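6 min read
Shares 29 · Comments 3

3.2 Collecting the book-handling examples

The Prandgate set covers household and office tasks, and books were the last group we added. We chose them for a simple reason: a book changes shape while it is being handled. Pages lift, covers slide, and a grip that holds a closed book may fail on an open one.

Each example was recorded by an operator guiding the arm by hand. We logged the wrist camera view, the joint positions and the opening of the gripper. Operators at the Huet site recorded 150 examples with 33 books, all of them paperbacks. They were told to work at a normal pace and to keep going after a slip — failed grasps stayed in the set and were labeled as such.

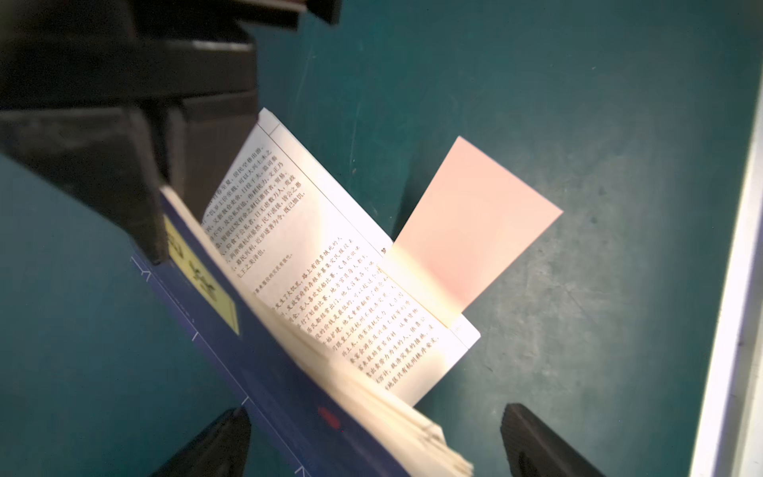 Figure 3. Wrist camera view of an open paperback between parts of the gripper. A pink sheet sticks out from the pages.

Views like the one in Figure 3 are hard for the model in two ways. The gripper covers part of the book, including the upper end, and glare on the page washes out some of the print. We did not remove such frames. The page edges are also blurred in places, and we left the blur as recorded.

Inserted sheets were labeled separately from the pages. In the first round, held in July, the labels made no such distinction, and the Heler baseline often treated a loose sheet as part of the book. We relabeled that round before training — the joint and gripper logs were left unchanged.

Examples in which the arm stopped on a force limit were kept out of the training split and used only for testing.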